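Getting lint off black clothes

Quick version. Shake it outside first. Then lay it flat on something hard and smooth, tile is great, bed is not. Smooth the creases out with your hands.
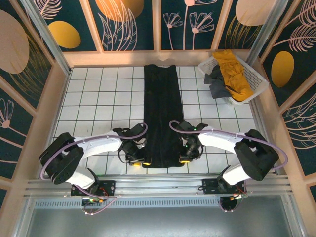 Black garment laid out lengthwise on white tile.

Tape or roller next, top to hem, one direction only. Short strokes. Flip, do the back. Fuzzy fabric needs 2 passes, somtimes 4. Go slow near seams.

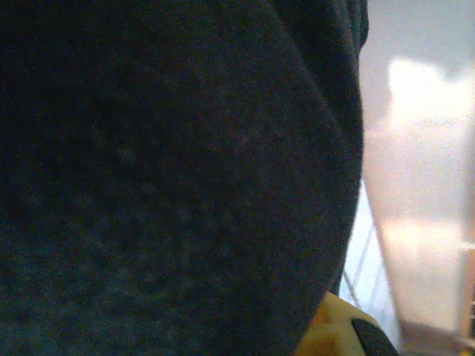 Last updated 12/8/22

Check up close in good light. Dark cloth hides alot, and one little reddish speck is easy to miss. Wash inside out, cold, no towels in the load.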